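Open Day FAQ - last updated February 16, 2025

When is it?
Second week of December, same as last time. Exact date goes up once Bavlow confirms the hall. Doors open for 4 hours, come whenever.

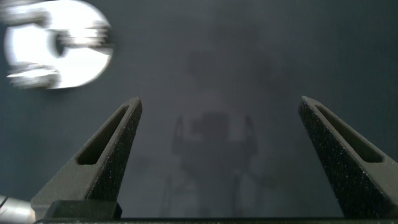 Woteck Automation Club

Do I need a ticket?
Yes, free. 40 per slot, 60 if we get the big room. Print it or show it on your phone, either's fine.

What will the robot be doing?
Gear handling. Picking, placing, fitting parts on a plate. Its slow on purpose so people can follow.

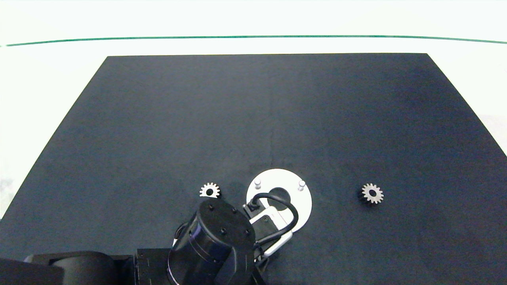 Can I try it myself?
Short turns at the Vundska table, sign up at the door. You pick a target, one of us runs the arm. The little spur gears on the dark mat are the usual targets - small, and the teeth make them fussy to grip. No hands on the mat while the arm is powered. Stay behind the tape.

Can kids come?
Under 12 with an adult. No strollers by the tables pls, leave them in the hallway.

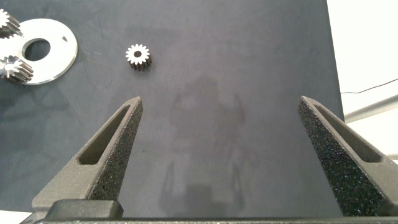
Older kids can take a turn too, same sign-up sheet. Closed shoes for everbody.

Parking?
Lot behind the Seok building. Bus 33 stops out front.

Can I take pictures?
Sure. No flash near the tables - messes with the cameras.

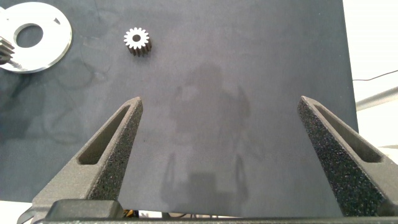

Video is OK too, just ask before filming other visitors.

Food?
Coffee and cookies. Cash only.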